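Anika Kincaid
July, 7:40 am

Finished the move to Cunmont last month, so a few posts on what it cost and what I'd do differently.

First quote from a national mover was $4000. I drove the truck myself instead. Rental was $981 with insurance, plus $600 in gas. The route was 826 miles over two days.

Book the truck early. I waited until three weeks out and the only size left was bigger than I needed.

Books go in small boxes. I knew this and still filled two large ones. My neighbor Ivan helped me carry them down – he has not mentioned it since. 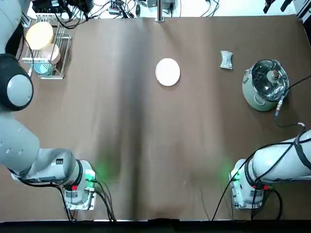 Moving notes, part 2

Utilities took longer than the drive. Electric was set up in one phone call. Internet took nine days and two visits.

Change your address with the bank before you leave. My new card went to the old apartment, and Zlata had to mail it on to me.

Keep one bag with sheets, a towel, a phone charger and a can opener. Mine had everything except the can opener.

Still looking for a dentist here who takes new patients. If you know one near Cunmont, reply or send me a message.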